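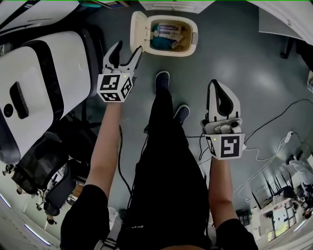 Lab > Gripper trials > Minutes

Minutes Agenda Action items Archive

Item 1. Hand-held grippers, comparison so far. The group went over the first round with the two sets on loan, Gredonex and Mornlow. Both were used for the bin task, picking packaged items out of an open storage bin on the floor, 25 picks per operator. Tracking held up well as long as the square markers on the cubes stayed in view of the head camera. With one gripper pointed forward and the other angled up, several marker faces show at once, and operators were asked to start from that position. Mornlow lost tracking more often when the wrists were turned in. Gredonex fingers open wider but feel stiff after an hour.

Item 2. Cables. Two operators complained about the cable pulling on the forearm during long reaches. Agreed to try a longer cable with a clip at the elbow. Loose cables and power adapters are to be moved to the wall before each session – this was agreed in March and has not been kept up.

Item 3. Controller. The Orstead controller drops frames when both grippers and the head camera record together. Lowering the camera rate helped, but the drops did not go away. The supplier has asked for logs. Hà team offered to run the same test on their unit and send results by Wednesday.

Item 4. Finger pads. One set of dark pads is worn at the tips after roughly 1000 grips. Replacement pads to be ordered for both sets. No decision on the softer material until the second round is done.

Item 5. Second round. 200 picks per gripper set, same bin, same items, three operators. Order of sets to be switched halfway through.

Action items: order pads; fit elbow clips; send controller logs; clear the floor before the next session.

Next meeting Wednesday, same room.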